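Equipment Planner, Robotic Disassembly (fixed term)

Skinix — Mestuvport site
Last updated: 2025-10-17

Skinix refurbishes and strips office computers and workstations. We are looking for an equipment planner to work out what our disassembly program needs to buy, what it can keep using, and what it will cost to run. The job is full time until the end of June, with a possible extension if the next stage is funded.

The work is centred on removing processors, memory and cards from desktop towers. You would spend part of each week beside the cells and the rest on quotes, spreadsheets and calls with suppliers.

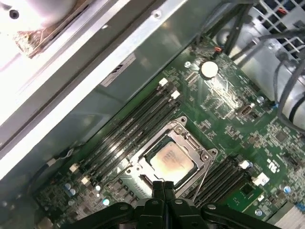
The program has a shortlist of grippers and fixture plates but no agreed replacement schedule. Fingertips, cables and printed fixtures are currently bought as they wear out, from three different cost codes. We want one budget line and a parts list that somebody outside the team can read.

What you will do

Prepare a costed plan for 8 cells, including arms, grippers, tables, cameras and spares.
Get and compare quotes, including freight and duty.
Decide with the technicians which fixtures we print in-house and which we order from Dvořáček.
Keep the asset register up to date. It has 1,302 lines at present and 915 of them need a purchase date or a supplier.
Write the equipment section of our Teltetti funding application. 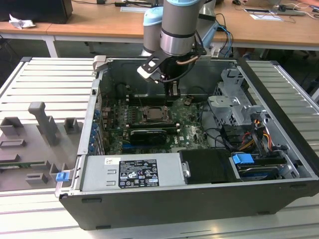
Skinix Careers Bulletin — Page 2

What we are looking for

Experience buying or budgeting for technical equipment, in a workshop, lab, plant or similar. You do not need to program robots. You do need to read a data sheet, ask a supplier about payload and lead times, and notice when a quote leaves out the controller. Some knowledge of what is inside a desktop computer will help — sockets, load plates, memory slots — as most of the fixtures are designed to suit those parts.

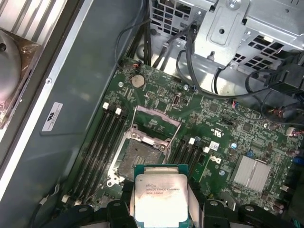

Xeon E5-1630V3 held in the gripper at the socket.

Pay and conditions

Paid at our planner grade, with 30 days of leave a year, pro rata. The position is on site at Mestuvport. Safety footwear is supplied.

How to apply

Send a résumé and a cover letter of no more than two pages to the Skinix careers desk. Please include one equipment budget you have prepared, with prices removed if they are confidential. Applications are read as they arrive, and the position will be filled when we find a suitable person.

This site uses cookies to remember your search settings. Accept | Manage preferences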